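最終更新:10月

10月 文:アヌーク・ナイス(Anouk Nijs)、Clallitz 広報担当

Clallitz、室内用塗料「Lapointe」シリーズに新しい灰色「Warkum」を追加

室内用塗料の製造と販売を行うClallitzは、家庭向けの水性塗料シリーズ「Lapointe」に、新色「Warkum(ワルクム)」を加えることをお知らせいたします。色番号は3215です。発売は10月を予定しており、最初はVilcombeの直営店と、当社の通信販売で取り扱います。

Warkumは中間の明るさの灰色です。少し青みがありますが、夕方の電灯の下では、かすかに赤みのある灰色に感じられることがあります。当社ではこの変化を、調色の段階からとても大切に考えてきました。灰色の塗料はこれまでにも数種類ありましたが、お客様からは「冷たくなりすぎる」というご意見と、「茶色に近くなりすぎる」というご意見の両方をいただいておりました。Warkumは、その二つのご意見の間にある色を求めて作ったものです。

開発の始まりは、Vilcombeの店で行っている塗装の相談会でした。台所の収納扉や、廊下の古い棚を塗り直したいというお客様が多く、壁と家具を同じ色でそろえたいというご希望が続きました。壁に塗ってよい灰色でも、扉のように小さい面に塗ると暗く感じられることがあります。そこで試作では、大きい板と小さい板を並べて乾かし、朝と夕方の両方で色を確かめました。試し塗りの板はおよそ100枚になりました。

つやは、つや消しの一種類のみです。つやのある仕上げも検討いたしましたが、光の反射が強いと灰色の中の青みと赤みが分かりにくくなるため、今回は見送りました。手で触れることの多い扉や引き出しの前面には、Lapointeシリーズの透明な上塗り材を重ねることをおすすめいたします。上塗り材を使うと、色はわずかに濃くなります。

容器は500ミリリットルと5リットルの二種類です。小さいほうは棚や椅子などの家具に、大きいほうは部屋の壁にお使いいただくことを考えています。どちらも中身は同じ塗料ですが、一つの壁に複数の缶を使う場合は、塗る前に大きな容器でよく混ぜてください。缶ごとのわずかな色の差が、乾いた後の壁に出ることを防げます。

塗り方は、これまでのLapointeと変わりません。表面のほこりと油をふき取り、必要なところに紙やすりをかけ、薄く二回塗ります。一回目が十分に乾いてから二回目をお始めください。濃い色の上に塗るときは、先に下塗り材を使うと仕上がりが安定いたします。

発売にあたり、広報担当のアヌーク・ナイスは次のように述べています。「私は最初、自分の家の靴箱にこの色を塗りました。午前と夜では印象が少し違いますので、すぐに決めないで、一日の中で何度か色を確かめていただきたいと思います。灰色は簡単な色だと言われることがありますが、選ぶのにはいちばん時間がかかる色かもしれません。」

Vilcombeの直営店では、Warkumを塗った見本板の貸し出しを行います。見本板は家へお持ち帰りになり、実際に塗る場所に立てかけてお試しください。床や布の色の影響を受けますので、カーテンを開けたときと閉めたときの両方でご覧になることをおすすめします。画面や印刷物の色は、実際の塗料の色と異なる場合があります。

同じ店の相談窓口では、Warkumと合わせる色についてもお答えいたします。白い天井、明るい木の床との組み合わせについてのお問い合わせを、すでに複数いただいております。壁の一面だけを塗る場合の塗料の量も、寸法をお持ちいただければ店員が計算いたします。

なお、Lapointeシリーズの既存の灰色は、今後も販売を続けます。以前にお買い求めになった色の補修をご希望の方は、缶のふたに書かれた色番号をお確かめのうえ、お店にお知らせください。

本件に関するお問い合わせは、Clallitz 広報担当 アヌーク・ナイスまでお願いいたします。

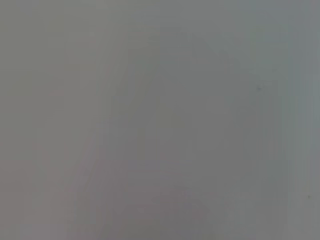 灰色の濃淡。明るい部分とやや暗い部分の境目はやわらかい。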